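July, a little after 4 pm

Dye bath no. 3 for the Gunda wool, and I'm much happier than I was this morning! The madder had been soaking overnight and smelled like a wet barn, but the color coming off it was lovely. Weighed out 243 g of yarn (Hanne had already wound it into skeins, bless her) and split off 125 g for the alum batch. The rest waits until I've talked to Santosh about iron, which I always overdo.

Kept the pot low this time. Last round I let it creep up and got brown — a nice brown, but Henrik had ordered red. Pulled the first skein after 47 minutes and it was closer to brick than I wanted, so back in it went with a pinch of chalk.

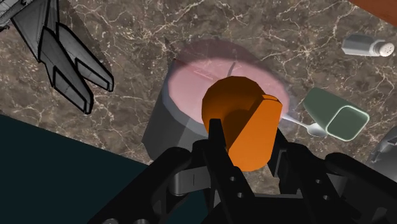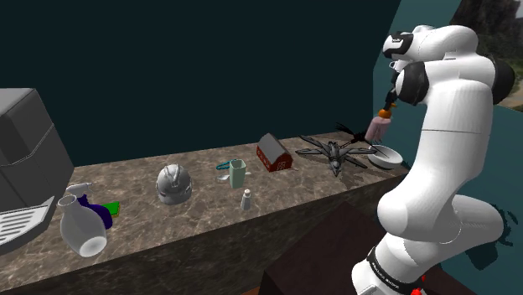
Orange in both: the piece in the gripper in the first, the bottle cap in the second.

Rinse water ran pink for ages. I gave it four changes and then quit, and we'll see if it rubs off on Bastian's white test cloth tomorrow. The Nanum silk scraps went in with the leftovers and took up way more than the wool did, almost coral. Want to try that again on purpose, with a proper scour first.

To do: relabel the chalk jar, ask Wolfram if he still has the old recipe cards (the Dollero ones, with the weld yellows), buy more string for tags. Skein 2 is drying by the back window, don't move it please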